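Relatório de projeto: quanto custa montar uma bancada de automação (parte da compra de equipamento)

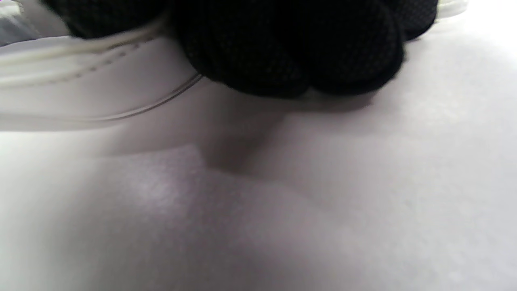
Afinal, vale mais comprar tudo de uma vez ou ir comprando por fases?
Por fases, desde que a garra e a estrutura da bancada fiquem decididas logo na primeira encomenda, que o resto se encaixa depois.

Foi a esta conclusão que cheguei, mas demorei! Quando comecei, em julho, a minha folha de cálculo tinha uma única linha a dizer "robô" e um ponto de interrogação na coluna do preço. A professora Covadonga Carrasco olhou para aquilo e pediu-me que separasse o que é da máquina do que é de consumo (luvas, material têxtil para os ensaios de manuseamento, pontas de reposição). Deu-me imenso trabalho, mas ficou bem melhor.

O nosso projeto é sobre materiais moles, como forros, tiras brancas cosidas e tecidos com dobras, e isso mexe muito com o orçamento. Uma garra rígida sai mais barata, só que eu queria dedos trocáveis, e aí os fornecedores começam a divergir. Pedi proposta à Grorico e à Brollik. A Grorico respondeu com tudo discriminado — até os parafusos! — e a Brollik mandou um total fechado, sem portes, que tive de pedir à parte.

Acabei por planear 2 garras, uma para trabalhar e outra de reserva, e deixei 200 euros para consumíveis. O Bonifacio Sepúlveda, meu colega de grupo, achava a reserva um exagero e preferia gastar esse dinheiro numa mesa melhor. Discutimos isto uma tarde inteira (com café, vá lá) e ficou a reserva, com a mesa mais simples da Prieto.

Outra coisa que me ia escapando: os prazos. Guardei 10 por cento do total para imprevistos e pus na folha uma coluna com a data-limite de cada encomenda, que no início nem existia. Os cabos e a fonte de alimentação ficaram para a segunda fase, junto com a calha da Adel.

Ainda me falta fechar a parte dos portes e confirmar se a garantia cobre as pontas. Quando tiver a resposta da Brollik, atualizo a tabela do anexo.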